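We use cookies to remember your settings on this site. Accept | Manage preferences

Section 4. Setting up the handover-and-tidy task

Hi again! If you got through Section 3 your arms are homed, the head camera is streaming and you're probably itching to collect something. I'm going to walk you through the desk task Delali Kyei and I used for the Trernell results, because it's the one people write to me about most. You'll want the Borilar recorder open on one screen and the Sedo teleop window on the other.

4.1 Laying out the table

1. Clear the table down to bare wood. Tape marks are fine for practice, but peel them off before you record. Our first policy learned to aim for the tape (ask me how I know).
2. Put the pen holder where both grippers can reach it. Move it between episodes — a hand's width is plenty.
3. Drop a marker and one or two other small things into the holder. Mix these up too, or the policy gets fussy about what a "full" holder looks like.
4. Put out one pair of scissors. Vary which way the blades point.

CAUTION: Use blunt-tipped scissors, and keep your hands out of the workspace whenever the arms are live. If you need to fix something, hit pause in Sedo first and wait for the beep.

4.2 Start poses

5. Bring both arms over the table with the grippers open.
6. Check the head view. You want both sets of fingertips and the pen holder showing at once. If you can't get all of that, go back to 3.6 and tilt the camera.
7. Press Record and count to two before moving. Those still moments at the start really help when you line up the streams later!

4.3 The handover

8. Grasp the scissors with the right gripper. Take them by the handles so the blades stay free.
9. Lift, then turn the blades toward the left gripper and stop.
10. Open the left gripper wide and bring it in slowly. Don't close until the blades are between the fingers.

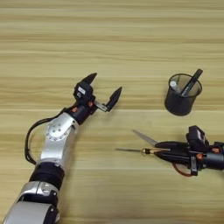
Figure 4-1. Right gripper holding the scissors by the handles, left gripper open.

NOTE: The blades sometimes spread while you're carrying them. Keep those episodes. We threw them all out in the first round and the policy had no idea what to do with a V.

11. Close the left gripper, wait a beat, then open the right.
12. Finish by lowering the scissors into the pen holder, or set them down beside it if you're recording the "place" variant. Tag the variant in Borilar before you save, since you can't change it afterward.

4.4 Approach-only episodes

Ewurabena Tsikata talked me into these and she was right. Stop with the gripper fingers on either side of the handles and save without grasping. They're quick to record, and they gave us a lot more variety in approach angle.
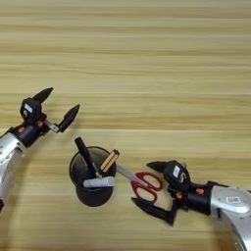
Figure 4-2. Right gripper open around the red handles, pen holder between the arms.

4.5 How many?

We recorded 187 episodes in all and held back 19 for checking. After training with the Asamoah config, the policy finished the full handover in 12 out of 20 trials on our table. Most of the misses were at step 10, with the left gripper closing too early, so spend your patience there.

Go on to Section 5 for trimming and export.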